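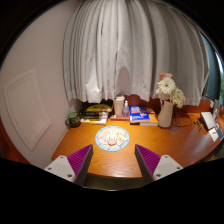
Most teams that train a policy from hand-held gripper demonstrations spend their software effort in the wrong place. They tune the network, they swap one action head for another, they argue over chunk length. The code that decides what goes into the training set gets written in an afternoon and is then left alone. I think that order should be turned around, and I think the ordinary desk is the best argument for it.

Consider what a desk asks of a policy. A curtain hangs behind it, there are books, a vase of flowers, a mug, a small clear spray bottle. A round mat sits in front with a cartoon on it. Sunlight lands on part of the mat and part of the wood, and by late afternoon it will have moved. None of this is hard for a person. For a policy that gets its picture of the world from a wide lens behind two soft fingers, all of it is input, and the software has to be given a chance to learn which parts matter.

The tooling gives it that chance or takes it away. I worked for two years on a pipeline called Pan, which takes raw gripper recordings and turns them into training episodes. Pan has four stages: time alignment, pose tracking, gripper width, and trimming. The first three have tests. Trimming had none for most of its life, and trimming did more to change our results than anything we did to the model.

The old rule in Pan was simple. An episode began when the fingers first moved and ended when they last moved. Everything before and after was dropped as dead time. It sounds sensible and it made the files smaller. It also removed nearly every stretch in which the gripper was open and still, or open and drifting in over the table, with nothing between the fingers. Our policy had very few examples of being near objects and not yet closing on one. When we ran it, it closed early. It closed on air in front of a cup, backed off, and closed on air again.

We spent weeks on the controller. We lowered the gain on the gripper command, added a filter, then added a delay to the filter. The early closes became slow early closes. The fix, when we found it, was one line in the trimming stage that kept the approach. We retrained on the same 400 episodes and the behavior went away. I don't claim this generalizes to every setup. I do claim that the open gripper is data, and that a pipeline that treats it as waste is making a decision about control without saying so.

Pose tracking is the second place where tooling quietly makes decisions. A tracker built on visual features likes texture. Book covers with bold print are good. Wood grain is fair. A long plain curtain is poor, and a smooth wall is worse. When the wrist turns toward the wall, the number of tracked points falls and the pose estimate starts to lean on the inertial sensor. Most trackers will still report a pose. It will look smooth in a plot, and it may be off by several millimeters, which is enough to miss the handle of a mug.

The common answer is a quality threshold: drop any episode in which tracking falls below a set score. Rusard, the annotation tool a lot of us used before we wrote our own viewer, did this by default, with the threshold hidden two menus down. In one batch of ours it dropped 47 episodes. When I went through them by hand, most were reaches toward the side of the table with the blank wall behind it. The filter had removed a direction of motion from the dataset. The policy trained on what remained was good on the right side of the table and timid on the left, and for a while we blamed the arm's joint limits.

A better answer costs more work. Keep the episode, mark the weak segment, and let the training code give it less weight. Then draw a map of where the weak segments fall in the workspace, and look at it before training. Our map takes seven minutes to make for a full batch. It has saved us from at least two bad training runs, and each of those would have taken most of a day.

There is an opposing view, and people I respect hold it. They say that scale covers these faults. Collect in enough rooms, with enough desks and enough light, and the trimming errors and weak poses wash out. At Navutbridge, where I work now, this was the plan when I arrived, and the collection side had done a fine job of it. The rooms were varied. The clutter was real clutter, the sort people leave behind on their desks.

My trouble with the argument is that random faults wash out and systematic ones don't. A trimming rule is applied the same way in every room. If it cuts the approach from one episode, it cuts the approach from all of them, and more rooms just give you more episodes with no approach. The same goes for a time offset between the camera and the width sensor. Ours was off by two video frames for a month in October, and every new room we added that month taught the policy the same small lie about when the fingers closed.

Calibration belongs here too. A fisheye lens bends a straight desk edge into an arc, and fingers on either side of the view sit where the distortion is strong. Some teams undistort the image first, some feed it raw. Either can work. What fails is to do one in training and the other on the robot, and I have seen that happen more than once because the two paths lived in two repositories and shared no code. When the Ballbridge release of our stack came out, the main change was dull: one image function, imported by both sides, with a test that compares their output byte for byte. The release notes gave it a single line. I would have put it first.

I would ask three things of any team that does this work. Write tests for trimming, with a few recorded episodes kept as fixtures, including one where the gripper stays open throughout. Report what each filter removes and where in the workspace it was, and put that report next to the loss curve so people see both. And have whoever trains the policy watch raw, uncut recordings for an hour each month, at normal speed.

The last one meets the most resistance. It's slow and it doesn't produce a number – managers dislike it for that reason, and so do some engineers. But it was how I found the cut approaches. I had the raw video open in one window and the trimmed version in the other, and the trimmed one always started with the fingers already closing.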